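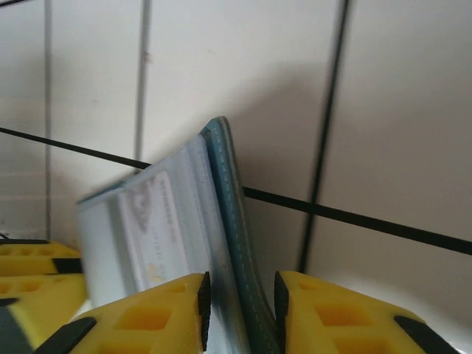

*Fig. 4. Wallet with clear card sleeve*

## 4. Registering a membership card

The Trutivis door reader accepts magnetic stripe cards only.

1. Take the card out of its wallet or sleeve.
2. Press and hold **ENROL** until the lamp turns amber.
3. Swipe the card once, stripe facing the lamp.

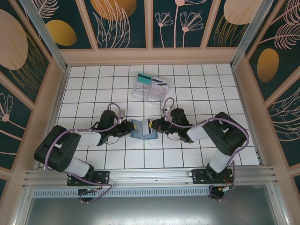 4. Wait for two short tones – the card number is then stored.
5. Press **ENROL** again to return to normal use.

**Note:** The reader stores up to 600 cards. Delete lapsed cards before adding new ones.

**Caution:** Keep cards away from magnets and magnetic clasps. A damaged stripe cannot be repaired; order a new card from Bonodham.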